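Open day at the Otstead robot workshop

I finally made it over to Otstead for the open day, after missing the last one in February with a cold that would not quit. A bunch of you asked for a report, so pour yourself a coffee, this one runs a bit long!

First, the drive. If you're coming from the Trendedcombe side, ignore your phone when it sends you down the river road. I did what it told me and ended up behind a gravel truck for most of the way. By the time I parked, the first talk was under way and I had to squeeze in at the back, next to a man eating a very loud bag of chips.

The talk was about Mondal, their project for teaching robots to tidy up and find their way through ordinary rooms. I was expecting arms whirring away on a stage (they do have those, I got to them after lunch), but the morning was mostly on a big screen. Before a robot gets to try anything in a real house, it practices in made-up ones. The software that builds the rooms is called Branora, and it can turn out 60 of them while you go and get a sandwich. So far the team has kept 590 that they like and thrown out plenty more.

The rooms are odd, and I loved them. Whoever or whatever does the decorating has no interest in what goes with what. We got a maroon floor with pale blue walls, a pair of wooden ladders up against the back wall, and a plant with bright red leaves in the middle of a table. There was a single sneaker lying on its side on the floor, which made it feel a lot like my own house. The presenter said the mix is on purpose, so that the robot doesn't get used to one tidy layout and then fall apart when it meets a real family's stuff.

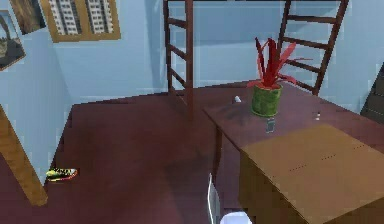
Having a go myself

After the talk they let us sit down at a keyboard and play the robot. You get a short instruction, something like "go to the table," and you steer through the room with the arrow keys. I figured I'd be great at this. I was not! I drove straight into a wall, backed up, and then got stuck behind a chair while a kid at the next screen finished three rooms in a row. My best score was 50, and the top of the board that day was 779, so you can work out for yourselves how my afternoon went.

The real arms were in the next building. They were doing a simple job, picking up blocks and setting them in a tray, and I stayed much longer than I meant to. One dropped a block, went back for it, and the whole crowd cheered. I asked how much of that came from the practice rooms and got a long answer, of which I followed the first half. The short version is that the screen work helps most with getting around and spotting things, and the gripping still takes a lot of hours on the real machine.

Parking is free, the coffee is not very good, and the stairs to the upper room are steep, so ask for the elevator at the front desk if you need it. They plan to run another open day and I'll put the details in here as soon as I have them. If anyone wants to share a ride, write back to this newsletter and I'll match people up.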